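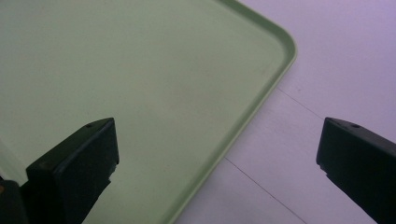 It had been easier, one respondent remarked, to agree on the rent than on the hour of supper. The remark was made in the first round of interviews at Pletero and was repeated in other words at each of the houses visited later. It is taken here as the starting point for the analysis of meal times in shared housing, a matter to which the tenancy agreements give little space and to which the residents gave a great deal.

4.2 Fixing the hour of the common meal

The agreements in use at Pletero and Virág both require residents to "take part in the life of the house". Neither defines the phrase. At Pletero it has come to mean attendance at 2 evening meals a week, a rule first written on a sheet by the kitchen door and later copied into the house book. At Virág no number was ever set. Residents there spoke of a general expectation that a person would be present "most of the time", and disagreed about who had fallen short of it.

The difference matters for what follows. Where a number existed, absences were recorded and could be made good by cooking on another evening. Where none existed, absences were remembered, often for a long time, and were brought up in disputes over heating, bicycles and overnight guests. Residents of Virág were more likely than those of Pletero to describe the common meal as a pleasure. They were also more likely to have eaten alone in the week before the interview.

Earlier work on shared housing has tended to treat the kitchen as a question of floor area. The houses studied here offer limited support for that view. Pamera has the largest kitchen of the four and the fewest common meals. Its residents work shifts, and the house book shows three separate attempts to move supper to a later hour, each given up within the season. Farnilora, with 13 residents and a narrow galley, has kept the same hour from its opening year.

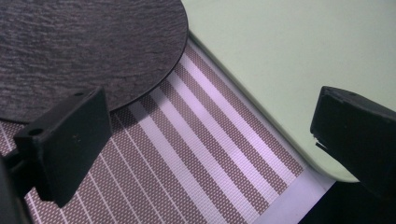 Figure 2. Round board with a slate-like surface and woven placemat.

Costs were handled in a similar way. Every house keeps a common purse for dry goods, and every house has changed its rules for that purse at least once. The sums are small, and the entries are kept with care. At Farnilora, the yearly contribution of 4000 is paid in two parts, and residents who join late pay only for the months remaining. Guests are charged at the discretion of the cook. Several respondents objected to this last provision in principle, though none could recall a case in which it had caused difficulty.

The house books also show how seldom rules were withdrawn. New entries were added beneath old ones, and the older wording was left standing even where the two could not both be followed. At Virág the page on washing up contains instructions in three different hands. Newer residents reported that they had learned the practice of the house by watching others, and had read the page only afterwards. The entry below is given in full as an instance of the form most commonly found.
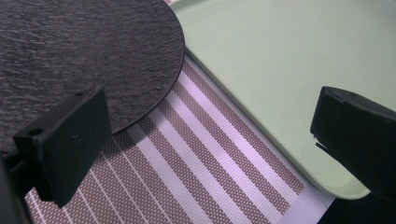
Farnilora, 11/08/2024

The hour of supper stays as it is. Anyone coming in later is to be kept a plate if word is left before noon. The question of Sunday breakfast is put off to the next meeting. Bread is to be bought by whoever finishes it.

The entry is unsigned, as are most in the Farnilora book. Its first sentence repeats, with only slight changes, a decision recorded on many earlier pages. Repetition of this kind was found in all four books, and it is considered further in section 4.3 together with the minutes of the house meetings.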